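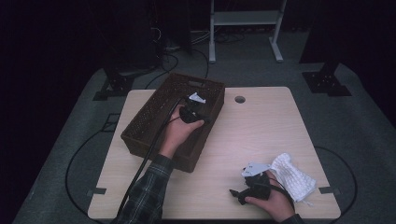

How many cloths fit in one basket?
It depends on how you fold them, but four of the thick waffle sort will sit comfortably side by side if you go in thirds first and then roll.

Cloths and Baskets, by Emrys Powell

Welcome to my little corner of the Gument household pages! I've been sorting linen one way or another since I was a boy helping my aunt with the ironing at Makori (she was terribly particular about edges), and I still find it a very restful way to spend a Monday, with the radio going and a pot of tea close by.

A white waffle-weave cloth with a fringed edge, draped over a hand above a pale wood table next to the dark brown woven plastic basket. I do like a lattice side on a basket, it lets the air get round everything, and the slotted handle at the end makes it easy to pull off a high shelf.

If you're folding a fringed cloth yourself, comb the fringe straight with your fingers before you start, and keep it to the inside of the roll. My cupboard at Tondudia holds 118 cloths now, so I've had a good deal of practice!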